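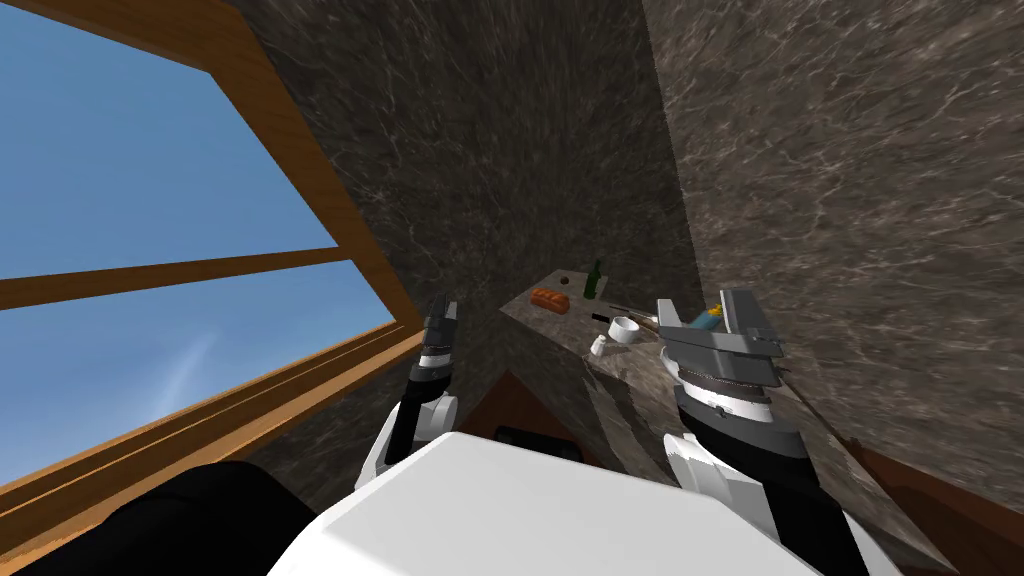
Fig. 7. Wood-framed window next to dark veined marble, rendered view.

Search the guide Go

Section 4: Hanging the Plaltby roller shade

OK, you've got the brackets out of the bag and you've read Section 3 (please read Section 3, it has the measuring stuff). I've put up a lot of these shades, first in my own place and then for half my family, and this is the order I'd do it in.

1. Hold the left bracket against the top of the window frame and mark both holes with a pencil. The little arrow points at the room!

2. Drill your pilot holes. In wood I go slow and stop when the tape on my bit touches the surface.

3. Screw the left bracket on, snug but not cranked down. You'll want a bit of wiggle later.

4. Lay the tube across, check it with a level, and mark the right bracket from there. Don't measure down from the ceiling. I did that once and had a crooked shade all winter.

5. Drill and fasten the right bracket the same way, then push the pin end of the tube in on the left and drop the spring end in on the right. It clicks.

6. Pull the shade all the way down and let it back up a couple of times. If it creeps back slowly, take it out, roll it up by hand two turns, and put it back.

CAUTION: Never drill into marble or tile with the bit that comes in the box. It's a wood bit. Use a diamond bit, keep it wet, and leave the hammer setting off. If stone is your only option, I'd go with the Jurum tension mount and skip drilling completely.

Note: The Skuvik chain kit fits tubes up to 66 inches. For anything wider you need the De Graaf heavy bracket, sold separately, with its own screws. Don't mix the two sets, the threads are different and you'll strip something.

Note: If you have kids or pets, fit the chain holder to the wall before you use the shade. It's the clear plastic piece taped inside the lid, and it's so easy to toss out with the cardboard (ask me how I know).

Cleaning is in Section 5, along with what to do about frayed edges.

Last updated April 29, 2024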